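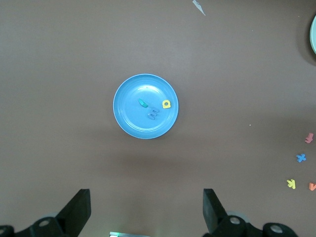
Sorting foam letters when the set is incomplete and the colors repeat

Posted by plorkeck_annex, 06/05/2024

I run a short letter activity with one child at a time. The equipment is a plastic plate and a tub of foam letters. I put a small number of letters on the table, the child picks out the ones I name, and those go on the plate. The tub is a merge of at least 2 sets, one mostly capitals and one with lowercase, bought in different years. I estimate some 300 pieces in total, including torn ones.

Three problems.

First, the mixed case. A lowercase a and a capital E can end up on the plate together, and I do not know whether this is a fault in the activity or something children at this stage should handle.

Second, the torn pieces. When a letter rips, the curved part of it can be mistaken for a C or a J. Some children name it confidently as one or the other. I have been leaving these in the tub to avoid running short.

Third, color. Several children are sorting by color and ignoring shape. My plate is light blue and the blue and violet letters get overlooked once they are on it. Would a different plate help, or should I remove those letters?

I have a table, 20 minutes per child, and no budget before August.

Elie Boutros

Taking these in order.

Mixed case is a fault only if the task depends on matching. If you say "find the E" and there is one E on the table, case does not matter much. If you say "find the same as this one" and hold up a capital, a lowercase piece is a wrong answer to a child who has not learned the pair, and a correct one to a child who has. You cannot tell which child you have from the result. Split the tub by case. Start with whichever case the child's own name card uses, and bring in the other case later as pairs: A with a, E with e. Pairs that look alike in both cases (X and x, K and k, V and v) are the easy ones. A/a, E/e and G/g need more time.

With foam there is a complication. Lowercase foam letters can be reversed and rotated freely, so b, d, p and q are interchangeable on a table. Keep all four out until you have a baseline convention. A strip of masking tape along the table edge nearest the child is enough. Letters stand on the tape. Capital letters have the same problem to a lesser degree: a V turned over is close to an A without its bar, and a K lying with its arms pointing up is not always recognized as a K.

Torn pieces: remove them. A curved offcut has no correct name, so you cannot mark the child right or wrong. If you want to keep the foam, put the offcuts in a separate bag and use them for building, where a short bend and a straight piece make a J or a P.

Number of letters: 4 on the table, all intact, is enough for a first session. Add one at a time.

Color: do not remove the blue letters. Change what sits under them. A white or plain cream plate gives contrast with everything except pale yellow, and a folded sheet of white paper inside your existing plate does the same job at no cost. Check it under the actual light you use. Glossy plastic picks up highlights and the matte foam does not, which helps a little, but a violet letter on a sky-blue plate is still low contrast at a child's viewing distance.

For the sorting-by-color habit, present letters of a single color for a few sessions. If you do not have enough in one color, present two copies of the same letter in different colors and ask for "both of the E's." A child who is attending to color will hesitate there, and you have your information.

skotcombe_mum

We just use a muffin tin. One letter in each hole and they can't slide about. Mine were torn too and I threw them out, it's not worth it. You can get bags of them second hand.

wikero_88

Mostly agree with Elie, with one correction on the plate. Paper in the well slides when a child drops letters onto it from any height, and they will. Cut it to a circle slightly smaller than the flat part and fix it with a loop of tape on the back.

On layout, which you did not mention: unused letters should be in a fixed place, off to one side, with a clear gap between them and the plate. If they sit close to the edge of the table they get knocked onto the floor by sleeves. I put mine in a shallow tray lid on the side of the child's non-preferred hand. That makes them reach across, so the pick is more deliberate and I can see which piece they looked at first. It also speeds up the reset between children.

Cleaning: warm water and a little dish soap, rinse, flat on a towel overnight. Do not put them back in a lidded tub damp. Old foam tears at the thin joints first (the middle bar of E, the crossing of X), so go through the tub when they are dry and bend each piece once. Any piece that opens up at the joint goes in the offcut bag.

plorkeck_annex

Thanks. I have split the tub by case and pulled the torn ones. There are fewer complete alphabets than I expected: one of capitals and most of one lowercase, missing g and w. Will try the paper circle first and report on the single-color sessions when I have run a few.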